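Progress report to the Valtonen fund
Household handling project, Clokoden workshop
Prepared by Damilola Haruna, 4 August 2019

Dear friends at Valtonen,

Thank you again for your patience, and for the kind note you sent when I wrote that June had not gone as we hoped. I promised you a fuller account of the grip fault, so I will start there and come to the money afterward.

Our target for the period was 900 recorded pick-ups of ordinary kitchen items with the hand-held gripper. We finished 700. Of those, 80 have had to be set aside. In each of them the log reports a firm hold while the item was slowly turning between the fingers, mostly spoons and other things with narrow handles. Bonifacio Barroso spotted it first, while checking the finger readings one evening, and we stopped recording the next morning until we understood it. 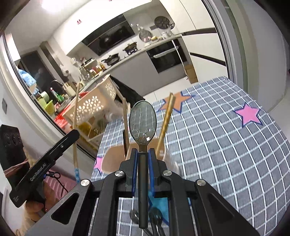 Spoon held upright by the handle between the blue finger pads, with chopsticks in the holder behind.

The cause was a plain one, I am a little embarrassed to say. The zero point for the finger opening had drifted on one side, so the software believed the jaws were closed tighter than they were. A wide object hid the error very well – a thin handle did not. We had been resetting the zero at the start of each week, and that was far too seldom.

We now reset it before every session and repeat the check after every five pick-ups. One of Bonifacio's fingertips was also pinched during testing (no lasting harm, I am glad to report), so the jaws are now powered down whenever anyone touches the pads.

The lost recordings will be repeated at our Plultthorpe kitchen, and the cost fits within the Poren equipment line, so I am not asking for more. I would ask for some five extra weeks, though, if you can spare them.

With warm thanks,
Damilola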